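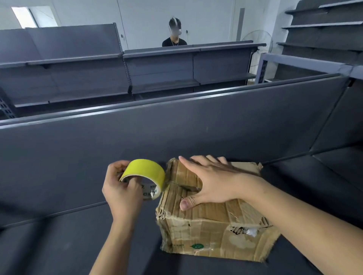
Friday, after the tea break

Right, the returns shelves. I said I'd write down how we're doing the tired boxes, so this is mostly for me, and for whoever gets the Perkley bay next week and wonders why it's covered in bits of paper.

We've got more than 20 cartons on the list and they've all been moved about far too often. Corners gone soft, layers coming apart, old brown tape over older brown tape. I was all for chucking the lot and starting again with new ones, but Moulin want their stock back in whatever it went out in (something to do with how they book it in at their end), so patching it is.

The yellow tape is lovely stuff for this! It shows up from the other side of the room, so you can tell at a glance which boxes have been done, and it's much kinder to fuzzy cardboard than the clear. The knack is to start at a corner, flat hand on top to keep the box still, and lay the tape down slowly. If you yank it, the top layer of paper comes away and you've made yourself a second job. I did this to a Fimard carton first thing and said a few words I won't put in the notebook.

Don't peel the old tape off either. I know it looks awful. Go over it.
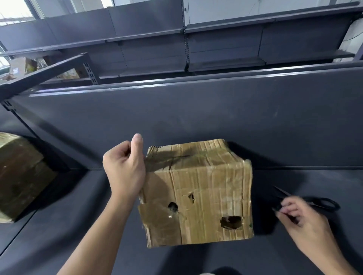
**Notes by the packing bench lead, returns and repairs**

Holes next. My rule for now:

- small round ones and slits: tape straight over, one piece, well past the edges
- anything ragged: trim the loose bits first with the black scissors, then tape
- flaps hanging off the side: press back if they'll go, snip if they won't
- a hole you can get 3 fingers in: put a bit of scrap card behind it before taping

Keep the scissor points shallow - we don't want to be nicking whatever is inside. I find it easier to pick the smaller boxes up and turn them in one hand while I trim, but the heavy ones can stay put on the shelf and you walk round to them.

The grey shelves could do with a wipe, by the way. Tape picks up dust like nobody's business and then it won't stick to anything. Damp cloth, let it dry, then carry on.

Zikico order 1217 is two boxes and they need to stay together, so please don't tidy one of them off to another bay (I've done it, it took me ages to find). I've left the paperwork for both in the tray.

Still to sort:

- more yellow tape, I'm on the last but one roll
- ask Moulin if a carton with a patched front is all right or if they only want the edges done
- somewhere to hang the scissors - they keep wandering

Back on it after lunch, bottom shelf first.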